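From: Daranee Kaewmanee
To: franchisee-owners list
Date: October 27, 2020
Subject: Re: Renewal terms and the "refresh" clause

Nipon Sukprasert wrote:

> Has anyone on here been through a renewal with Somboon yet? My term
> is up in January and the packet came with a new agreement stapled
> to the old one. The old one was 50 pages. The new one is 107. The
> cover letter calls it "a simple extension of our partnership."
>
> My rep says I have to sign the new form, pay the renewal fee, and
> refresh the shop to "current image standards" before they'll
> countersign. I asked what the current image standards are and he
> said they're being updated.
>
> I do pack-and-ship and copies in a strip mall. I don't have an image.
> I have a counter. Should I be getting a lawyer or just getting it
> over with?
>
> Nipon S.
> (Sildale store)

Hi Nipon, and hello to the rest of you who only read this list when somebody is in trouble.

I renewed the Nistell store under the new form, so I'll tell you what I know. I'm an owner and not an attorney, and the one attorney I did pay told me to say so whenever possible.

First, get the lawyer. Mine read the whole thing for a flat fee and it was the best money I spent that quarter, counting the new sign, which lights up as far as the letter B. Ask for a franchise lawyer. The nice man who did your will is going to charge you to learn what a royalty is.

Second, go find your original agreement and read the renewal section before you read one word of the new one. Mine said I could renew "on the then-current form." Yours probably does too. I signed that sentence ten years ago thinking it meant the same deal with a fresh date on it. What it means is that they can hand you whatever they're handing new people that week, and you agreed to like it. So you don't have a lot of ground to stand on for the basic form. You do have some on the timing and the money, and that's where I'd spend your energy.

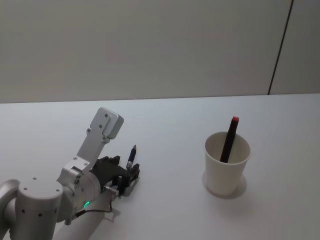
Things that changed between my old agreement and my new one, in the order they annoyed me:

The ad fund went up, and the language about spending it in your region is gone. It now says "for the benefit of the system as a whole." I have never met the system as a whole but I understand it does very well for itself.

The territory got softer. I used to have a map with a line on it. Now I have a "primary service area," and the company keeps the right to sell online into it, and to open what they call alternative formats. I asked if a kiosk in the grocery store across the lot from me would count as an alternative format. Long pause on the phone. Get your map attached as an exhibit, with the line drawn on it, and have them initial it. They did this for me after the third request.

The personal guarantee now includes spouses. Mine was surprised to hear from us.

The non-compete runs longer and covers "any business offering similar services." Kulap Saengthong got hers narrowed to businesses getting more than half their sales from shipping and print, so it can be done. Kulap, if you're reading, would you mind sending Nipon your wording? I had it and it went down with the old laptop.

As for the refresh. Do not start work on anything until you have the scope in writing. Panya Sitthichai over in Ponov repainted his whole front end in the approved blue on the strength of a phone call, and four months later the approved blue was a gray. He was told the blue was "legacy." He has not done the gray. I think he's waiting to see if it comes back around.

What I asked for, and mostly got:

A written list of every item, signed by somebody above the rep. A cap on the total, in dollars. Ten months to finish, running from the date they send the final standards and not from the date I sign. And a line saying they won't ask for another refresh for four years. They offered two, I said five, and we all acted wounded for a while.
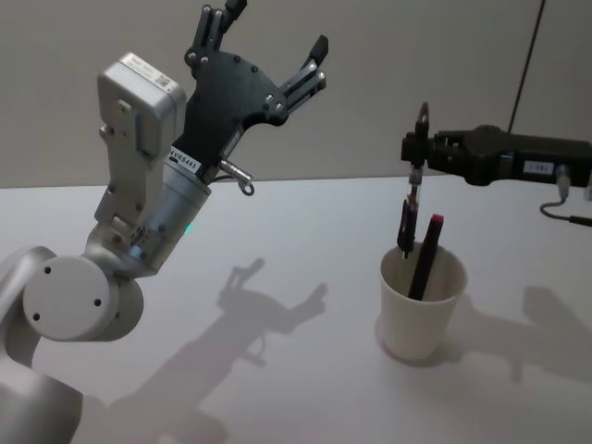 Two grippers and a cup on the white table.

On the renewal fee, ask. I'm serious, just ask. The form has a number in it and everybody takes the number for a law of nature. I wrote one polite paragraph pointing out that I've never been late on a royalty and that I'd be spending real cash on their new gray, and they took half off. I'd have been happy with a fruit basket.

One more thing on the dates. Read your notice clause tonight. Mine wanted written notice of intent to renew, by certified mail, well before the end of the term, and telling the rep over coffee does not count no matter how warmly he nods. If your term ends in January you may already be cutting it close. If you've missed it, don't announce that here or to him. Call the lawyer and let her decide how to bring it up.

And if they're slow, get a short extension letter so you aren't running the place on an expired agreement. I ran that way for a few weeks. Nothing happened, but I did lie awake wondering whether I technically owned a shipping store or was just a woman with a lot of boxes.

Nipon Hemmin went the other way and sold instead of renewing. He says the transfer paperwork was worse, so keep that in mind if you're tempted. He also says he sleeps fine now, so keep that in mind too.

Happy to talk if you want to call the shop. Before ten is best. After that it's all returns.

Daranee
(Nistell store)

--
To leave this list, send a blank message with "remove" in the subject line. Please do not send it to everybody.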